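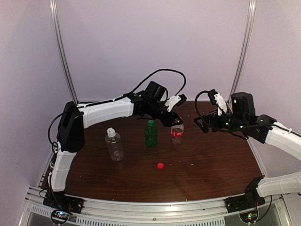

Durmont, August

Bench notes, bottle work. Continues from the page on caps and closures.

Started at 9 with the small clear bottles, the plastic ones. The one on the table has the red label, and I am keeping to that type until the neck measurements settle. Sang Thái wants the glass ones brought in as well. I would leave them in the cupboard for now, as the two sets would end up in the same column of the sheet and we had enough trouble with that last time.

Tabletop: the dark brown wood is staying. Yee-man Tai asked whether a pale top would be better for seeing clear plastic against, and I tried a sheet of white card under a bottle on the side bench for comparison. Against the pale lavender walls the card made the shoulder of the bottle harder to pick out by eye, and the brown gave a cleaner outline. Card put away. If anyone wants to repeat it, use the matt side.

Labels. The Nitemov stock lifts at the seam after a night in the warm cupboard. The Dernon stock does not, but it is stiffer and leaves a ridge that can be felt with a thumbnail. Of 13 bottles relabelled with Nitemov, two had lifted by the morning, both at the lower corner. I pressed them down and they came up again within the hour. Adhesive coverage is the likely cause - the roll has been open since before the move. New roll requested from Cho.

Weights. Empty bottles only, caps on. The balance drifted by one count over the session and was zeroed between batches. Figures are in the sheet under the batch letter, not copied out again here. Batch C has a gap where I dropped one on the floor and took it out of the set.

Fill level is still open. Half full is the awkward case, as the water moves when the bottle is set down and takes a while to go still. I timed it by hand on the side bench at about 60 seconds before the surface looked flat, which is longer than I expected for a bottle this size. Sang thinks I was setting them down too hard. Possibly. Repeat with the stopwatch and somebody else's hands.

Housekeeping: wipe the tabletop with a barely damp cloth and dry it straight after. There was a ring near the front of it last month from a leaking cap and it took some rubbing to get out. Spare caps are now in the shallow drawer, sorted by thread.

To do: relabel batch D with Dernon, chase Cho for the roll, ask Yee-man where the second thermometer went.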